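Inenholm Makers and Tinkerers > Out and About > Drekix open day, who went?

15 posts per page - oldest first

saftapirvu
Posted in May, 8.40 pm

Well, I said I would report back, so I'm reporting back, and you'll have to forgive me if I ramble a bit because I've only just had my tea and my feet are still sore from all that standing.

The Drekix open day was lovely. They let us in at 2, gave everyone a biscuit and a sticky badge, and split us into groups. I had expected big arms behind a fence, like the ones at the Grilon works when we went a few years back, but my favourite part was the handling table, where people wear a gripper on each hand and do little jobs with them so that a robot can be taught from the recordings later on. I could have stayed there till closing time! There was a Rubik's cube on the table beside a smoky see-through plastic box, and the black fingers of the gripper came right down next to it.

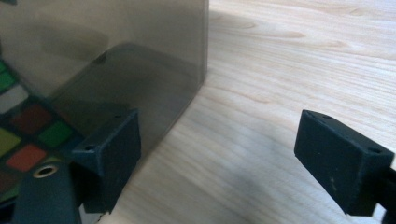
Reading time for this thread: 2 min

saftapirvu (continued)
Sorry, pressed the button too soon. What I wanted to say was how slow and careful it all is. I'd have grabbed that cube with my bare hand and thought nothing of it, but with two stiff fingers you have to think about which way your wrist is pointing before you go anywhere near. The lady showing us said they like to have 60 goes at a job before they move on to another, and the whole shelf of jobs comes to 2000 goes. My grandson would be bored by the third.

old_lathe
I was in the group after yours, I think. Nice people and a good biscuit, but I came away a bit flat. I went to see a robot and spent most of my time watching a person move things about on a table. I could have stopped at home and watched my wife do that.

saftapirvu
Oh, I do see that, but somebody has to show the robot how! I thought it was rather sweet, like teaching a child to lay the table.

Marius Munteanu
I help out at Drekix now and then, so take this with a pinch of salt. Old_lathe has a fair point about the leaflet, which had a great big arm on the front and promised more than the afternoon gave. I have passed that on. The arms were running in the Lazăr room upstairs, but only at 5, and I gather the sign on the stairs had fallen down by then.

old_lathe
There was an upstairs?

Marius Munteanu
There was, I'm afraid. Come again and I'll walk you up myself.

pennywhistle
Could someone say what the white triangles are for? I couldn't get near enough to ask, there was a very tall gentleman in front of me. There's one on top of each gripper and I wondered if they were just handles.

Marius Munteanu
Not handles, no. They're markers for following where each hand is and which way it's turned. You can see them well enough with the white tub between the two hands, the one with the oval window in its lid. The cables run back along the arms, and you do get used to those after a while, although I still catch mine on my sleeve.

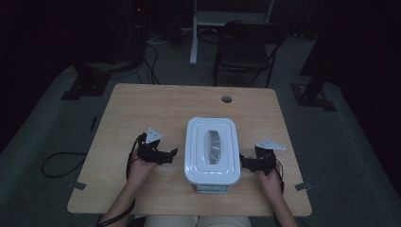
Replies since this morning

pennywhistle
Thank you Marius, that makes sense now. I'd have guessed aerials if you'd pushed me.

old_lathe
I still say it's a long way round to get a box moved. At Grilon we would have made a jig for it and been home by dinner time.

saftapirvu
But then your jig only does the one box, doesn't it? The lady told us they swap things over so it isn't always the same shape. I did ask if I might try a pair on, and she said visitors could have a turn next time if there's the space. I've put my name down - Safta Pîrvu, in my best handwriting.

old_lathe
Put mine under it, then. And I want to see upstairs.

Marius Munteanu
Both noted. I'll post the next date on here as soon as I have it.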